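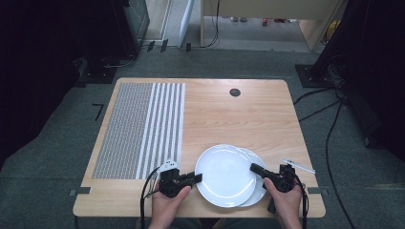
Two plain white plates on a light wooden table.

Small Livestock Husbandry, handout 6: Ducks, eggs and brooding
Notes for the Temthorpe evening group (M. Beaudoin)

Read before class. We skip housing today, see handout 5 if you missed it.

Laying. Good layers start at 5 to 6 months. Light matters more than feed brand. Short days, fewer eggs. Ducks lay early, mostly before 8 am, so keep them shut in till then or you'll be hunting eggs in the pond weed.

Collecting. Every morning. Dirty eggs: dry brush only if going in the incubator. Eating eggs can be washed, water warmer than the egg, then straight in the fridge. Cracked ones out.

Storing for hatching
- pointed end down
- cool room, not the fridge
- turn once a day
- a week at most, hatch rate drops after that

Incubation. 28 days for most breeds, Muscovy 35. People mix these up evry year. Forced air 99.5 F. Humidity around 55 percent, higher for the last three days. Stop turning when you raise it. Candle at day 7 and again at day 14, clear ones go.

Dale Dhillon's records from June, to work through in class: 182 eggs set, 20 clear at first candling. What is the fertility rate? Then do it again leaving out the Merkier drake's pen (Dale will bring the numbers).

Brooding. 90 F at the start, down 5 degrees a week. Watch the ducklings more than the thermometer. Huddled = cold. Panting, pushed to the edges = too hot. Water deep enough to cover the nostrils, not deep enough to climb in. No swimming without a hen until they feather out, they chill fast.

Feed. Unmedicated starter, 20 percent protein. Ducklings need more niacin than chicks do, add brewers yeast. Short of it you see bowed legs and weak hocks. No bread. Grit once they get anything besides crumble.

Sexing by voice: covered next time with Rosaire Robichaud. Females quack loud, drakes go raspy, Muscovies dont fit the rule.

For next class: candling sheet filled in, plus one page on a breed you'd keep and why.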